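Yesenia Rosales
@yesrosales

I read the whole sealing-your-stone-countertop internet so you don't have to, and I have complaints. Thread.
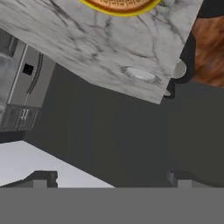

Start with the yearly rule. Every blog says reseal marble once a year. I went looking for where "once a year" comes from and mostly found other blogs saying once a year. A lot of those blogs sell sealer.

2/ The stone guy who put ours in, Virgil Pană, told me to do the water test and leave it alone if it passes. Spoon of water on the stone, wait, wipe it up, look for a dark spot. Cost: one spoon of water. Funny how rarely that makes the top of the page.

3/ Then there's "lifetime protection." Whose lifetime? I emailed Vonico, who sell a sealer with those exact words on the label, and asked what it covers. Reply, in full: "Our product is designed to last under normal conditions." I asked what normal conditions were. That was in January. Still waiting.

4/ I did find the warranty on page 6 of a PDF. It doesn't cover lemon, vinegar, wine, tomato, coffee, "abrasive contact" or "improper cleaning." That's my kitchen. That's everybody's kitchen.

5/ Something I wish I'd understood before spending money: a stain and an etch are two different problems. A stain is stuff soaking in. An etch is acid eating the surface and leaving a dull mark. The usual soak-in sealers slow down the first one. They do very little for the second.

6/ So if you have a dull ring where somebody left half a lime, a second coat of the same sealer won't bring the shine back. I know a person who put on four coats. It was me.

7/ Reviews. Tedside has 1,201 ratings on its "pro grade" spray, nearly all five stars. I sat down on a Sunday with a coffee and read the long ones. So many were written the day the bottle showed up. "Went on easy, smells nice!" Great. Come back in two years.

8/ The bad reviews were way more useful. 209 people gave it one star, and the complaint I kept seeing was a cloudy film. That can happen when you leave extra product sitting on top to dry. The directions do say to wipe it off. They say it in tiny gray type under a big picture of water beading.

9/ About the beading. It's a good-looking trick, but beads tell you the surface repels water today. They don't tell you what olive oil does overnight. If I made sealer I'd put beads on the bottle too.

10/ My neighbor Nayeli Jaramillo swears by a "100% natural" stone cleaner from Rustad. I looked at the back. Second ingredient is citric acid. On marble! She's got granite and says it's been fine, so okay, but the front of the bottle says "all stone."

11/ What I do now: dish soap made for sensitive skin, warm water, soft cloth, dry it after. Water test when I remember. Cutting board under anything sour. I bought a cheap sealer once the test finally failed and I can't tell it from the expensive one.

12/ Could I be wrong about the expensive one? Sure. I have one kitchen and no lab. If somebody has a side-by-side that wasn't paid for by a sealer company, send it, I'll read it and post it.

13/ Replying here to Grigore Husar, who asked about quartz: the engineered stuff generally doesn't need sealing at all. If someone is trying to sell you a yearly quartz sealing plan, ask them to show you where the slab maker calls for it.

14/ And to Tuncay Tuncer, who says I'm "anti-sealer": I own two bottles, man. I'm anti paying for the same bottle every spring on the word of the people who make it.

15/ Next up is grout, once I get through the Flerus brochure. It promises grout that "cleans itself." I've got questions.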